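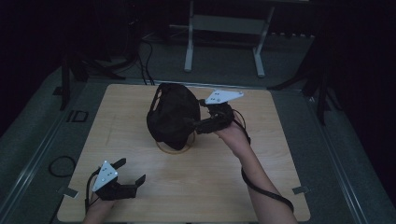

A headset on a light wooden board, on grey carpet.

Ruvumero stick-on whiteboard sheet: two months in
Posted by Amirul Ong, November 26, 2024

I've wanted a proper writing wall in the workshop for years and always talked myself out of it, partly because of the price of the nice enamel ones and partly because our back wall is old plaster and I didn't fancy hanging anything heavy off it. So when I saw that Ruvumero do a whiteboard you peel and stick like wallpaper, I ordered one the same evening. No research whatsoever!

It comes rolled in a long cardboard tube with a felt squeegee, a pen and a folded sheet of instructions. Let it lie flat overnight before you do anything. I didn't, and the first corner kept springing back at me and slapping me on the wrist. The backing paper has a grid printed on it, which is brilliant for trimming to size, although the lines are very faint and I had to hold mine up to the window to see them.

Putting it up took two of us and most of an afternoon. Khải Đào came round to help (thank you, Khải, I still owe you lunch) and we worked from the top down, peeling a bit, smoothing a bit, swearing a bit. We ended up with five bubbles. Most went away with a pin and the squeegee, but there's one near the light switch that I've decided to live with. If your wall is at all bumpy, sand it first. Every lump shows through once the light hits it sideways, and I mean every single one.

Now the important part, the writing. It's lovely! The pen glides, and the black comes up properly dark. I've been using Stina markers on it as well as the one in the tube and I prefer the Stina, they've got a chunkier tip and don't squeak. Blue and black wipe off with a dry cloth even after a week. Red is another story. I left a cutting list up in red for most of August on my old board and had the same pink ghost, so perhaps it's just red, but the Ruvumero one needed a squirt of Puvton cleaner and quite a lot of elbow.

One thing the listing doesn't make clear is that it isn't magnetic. I'd sort of assumed it would be, and had a bag of little magnets ready to go. They do sell a magnetic underlay separately, but by the time you've bought that you're not far off the cost of a real board. I've stuck a strip of cork along the bottom instead and pin my drawings to that.

The shine is a bit of a pain too. In the mornings I get a big stripe of glare right down the middle and have to stand to one side to read my own notes. A matt version would have me reaching for my card straight away.

My neighbour has the Ngui glass board and yes, it's nicer. It wipes cleaner and it looks very smart. It also weighs a ton and needed six fixings into solid brick, and when she moves she'll have to get it all down again. Mine should peel off, according to the instructions, though I haven't been brave enough to test a corner.

Would I buy it again? For a workshop or a kid's bedroom, yes, definitely. For an office where clients come in I'd save up for glass. Four stars from me, and I'd knock the pen out of the box and put a second squeegee in, the felt on mine is already coming away at one end.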